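The gripper that let go for no reason

June 5, 2024

I have been putting off this post because I wanted to be sure we had the right answer first. We do, I think, and it's such a good little failure that I want to get it all down while I still remember the order things happened in.

Some background for anyone new. Rostam Hosseinzadeh and I have been building up a small assembly cell in the back room of the Trornness workshop. The job is simple to describe: pick up a block, carry it over to a base, put it where it belongs, let go, back off. We call the program Simari (Rostam picked the name, ask him) and it had been running well since we rewrote the approach moves. Well enough that I'd started leaving it alone while I made coffee.

Then it began dropping things. The arm would pick up a block, lift it, travel over, start coming down, and somewhere on the way down the fingers would open. Clack. The arm would carry on and finish the whole routine with nothing in its hand, and the log would report a successful placement. The block meanwhile was on the floor or wedged under the arm's own base. Once it went down the gap behind the table and we needed a coat hanger.

First night we ran 60 cycles and got 12 drops. They weren't bunched together and they didn't happen at the same height. I loved this and hated it in equal measure!

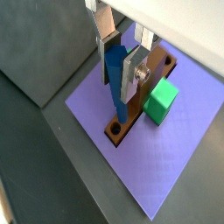
My first theory was the pads, and I was very attached to it. A gripper is only as good as what touches the part, and I was sure ours had gone slick. You can get away with a lot when a cube is sitting squarely between the fingers, but with a long piece like the blue block, pinched at its top end and hanging at a slight angle over the hole in the brown base, all the leverage is working against you. If the pads slip even a little, the tip swings, it touches the base in the wrong spot, and out it comes. So I cleaned the pads with alcohol, raised the grip force, and ran it again. Same thing. I cleaned them again, harder, as if that was going to help.

Rostam's theory was that we were crashing. He thought the lower end was catching the rim of the hole and getting knocked loose. So we raised the whole path until nothing could possibly touch and ran the motion in empty air. Still dropping! That was a great moment, because it killed both of our ideas at once. A block that slips should slide out between closed fingers. These fingers were opening, all the way, as if they'd been told to.

So who was telling them? Nothing in Simari sent an open command at that point. I read the code out loud to Rostam, line by line, which I recommend even though you feel silly doing it.

The person who cracked it was Marthinus Kruger, over the phone, in a few minutes. He asked what the gripper does when it loses power. I said it stays put. He said, are you sure, or does it home itself when the power comes back? And, well. Ours homes itself, and home is open. I had set that up myself last August so it would always start in a known state, and then forgotten about it completely.

After that it was easy. The cable runs down the arm and through a clip near the wrist, and we'd cinched that clip too tight. When the wrist rotated on the way down, the cable pulled, one wire inside lost contact for an instant, the gripper rebooted and opened its hand. With the arm parked and the motors off, I could make it happen by wiggling the connector – you could hear the little homing whir each time.

We replaced the cable, left a proper loop of slack, and moved the clip. I also changed the startup behavior so the gripper holds position until it gets a command, and the program now checks the finger width before it's allowed to say a placement worked. That last one bothers me the most. It was happily writing "success" with an empty hand.

There's a safety side too, and I don't want to skip it. Our blocks weigh next to nothing. Swap in something heavy or sharp and a gripper that opens after a power blip is a real hazard, and I had been reaching in near the table while it ran. I don't do that now. We have a rule that the arm is stopped before hands go in, and it's taped to the monitor in large letters.

Since the fix we've done 3 long runs without a single drop. Next up is the old Drikley arm, which has the same kind of clip in the same place, so I'm going to go look at that tonight.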